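Gripper Cell Inspection Checklist – Bostine site, Joris bench
Date: 8/17/25
Purpose: decide what goes into the September equipment request

1. Emergency stop reachable from both sides – OK
2. Arm base bolts – OK, retorqued
3. Cable run behind bench – REPAIR. Sleeve is worn near the controller. Replacement sleeve, $50.
4. Finger pads – MONITOR. Sobczak quoted $1078 for a full set with spares. Gollo has not sent a price yet.
5. Work surface and edges – see comments

Work at the bench, pale surface, black fingers:

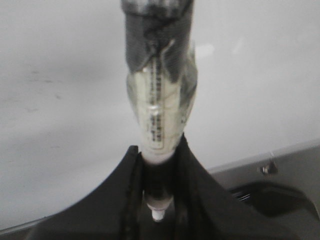
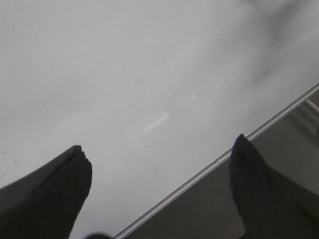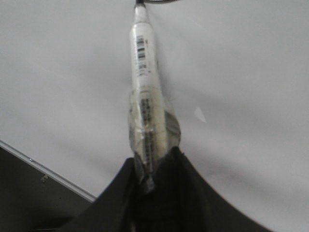
6. Surface cleaning – add to the opening routine. Wipes come out of the general supplies budget.
7. Edge guards – not bought yet. Put down 3 for this year and price them with the pads.
8. Labels on handled items – must stay readable. Tape over a label only if it lies flat.
9. Operator training log – INCOMPLETE. Two signatures missing.

Comments: Lead time on pads is 17 working days, so the order has to go in before the request is approved or we lose most of September. Hold the second arm until next year – the power drop on that wall is not rated for it.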